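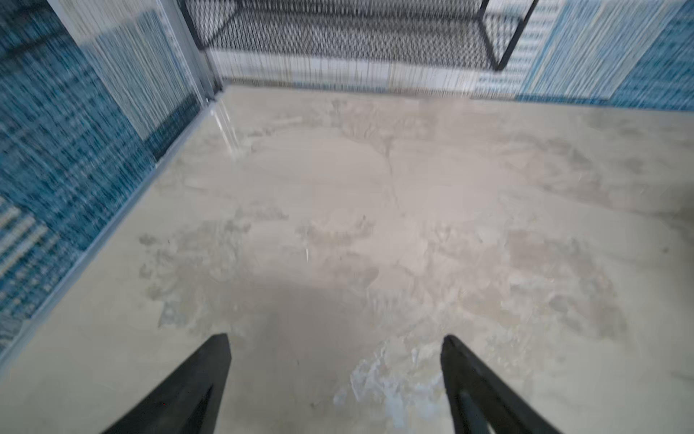
The Long Goodbye of the Kitchen Counter

Home | Features | House & Street | Archive | Subscribe

We use cookies to remember your preferences. Accept | Manage

My mother kept a clear kitchen counter the way other people keep a clear conscience, which is to say she talked about it a lot and there was always something behind the toaster. I have inherited the ambition and the toaster. What I haven't inherited is a counter, because under the mail, the vitamins and a waffle iron on indefinite loan I am no longer sure I have one.

Last April I went to Brastville to meet people who fix this for money. The town has a hardware store, two banks and, for reasons the mayor's office could not explain to me, three professional home organizers. Celeste Toledo is the busiest. She charges by the morning and begins every job by asking the client to make coffee while she watches. Most of us, she says, walk a lap of the kitchen to do it. One man in Brandon, the next town over, kept the filters in the garage.

I made coffee. She wrote for a long time.

Toledo has a rule that anything you touch daily may live on the counter and everything else has to apply in writing. I lost the waffle iron, a stand mixer and a ceramic rooster. I was allowed to keep the kettle. By noon I could see a surface the color of weak tea, with a ring on it from a pot I no longer own, and I felt the lightness people describe after giving up their cars.

It lasted until the mail came.

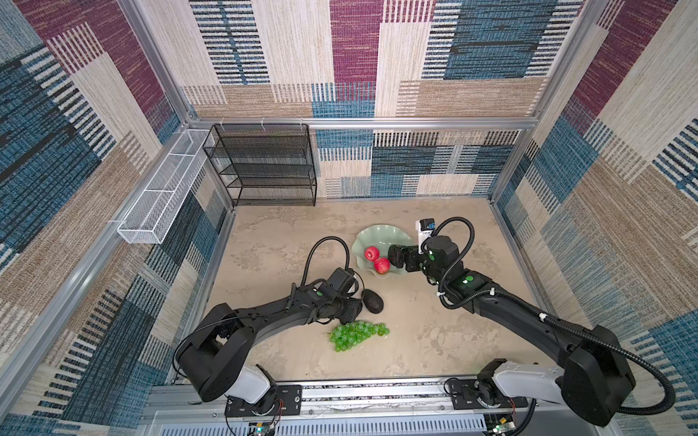 Where It All Goes

The trouble with clearing a surface is that the stuff has to land on another one. The organizing trade has an answer to this, and the answer is shelves. Georges Karaki sells them out of a showroom in Insaurralde, in wire, in wood and in a sort of bamboo he doesn't recommend. His best seller is a rack called the Uka, which costs $400 in the tall size and comes with a booklet on breathing.

Karaki is a gloomy man for someone doing so well. He told me that a shelf fills in a month whatever its size, and that customers who buy one are back for the second before the first is paid off. He has 59 of the tall ones in the back and expects to be out by the holidays. I asked what he has at home. "Cupboards," he said. "With doors."

Doors, I would argue, are the great forgotten invention of the twentieth-century kitchen. We took them off to look relaxed and have been tense ever since. An open shelf asks you to own matching bowls. It asks you to own them tomorrow, too, and to dust them. I grew up behind doors and could not have told you whether our bowls matched.
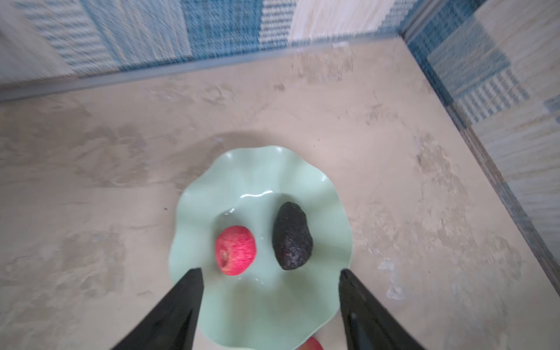 From the House & Street desk

Then there is fruit. Every organizer I met makes an exception for fruit. The mixer goes, the mail goes, your late aunt's rooster goes, but a dish of fruit may stay, since it looks as though somebody in the house is about to be healthy. Yolotzin Zamudio, who stages homes for sale, buys hers on the way to the showing and eats it in the car on the way back. She swears by lemons. Her rival swears by pears, and the two have not spoken since a duplex.

I bought a dish. Within a week it held fruit, keys, a dead battery and a coupon for more fruit. Toledo came back for her free follow-up visit and looked at it with real sorrow.

What she suggested next was that I pick one drawer and give up on it. No dividers, no labels, everything in. She calls it the treaty drawer, and I can report that it is the only part of her system still standing in my house. The rooster is in there, lying down. 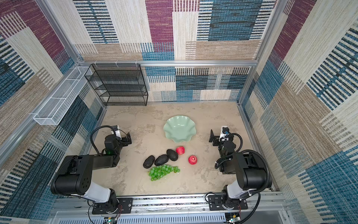 Violeta Ojeda wrote to us after we ran a short note on the treaty drawer to say that she has lived with one for years and considers it the tidiest part of her marriage. Her husband puts things in, she takes things out, and they have agreed never to stand in front of it at the same time. She adds that anyone paying for advice on counters should first try cooking dinner for six on one, after which the question of what belongs there answers itself.

I tried it. I cooked for six, badly, and the mixer came back up from the basement to help with the potatoes. It hasn't gone down again. Toledo is booked through spring, so I have some time to come up with the application.

Get House & Street in your inbox every month. Enter your email to sign up. You can unsubscribe at any time.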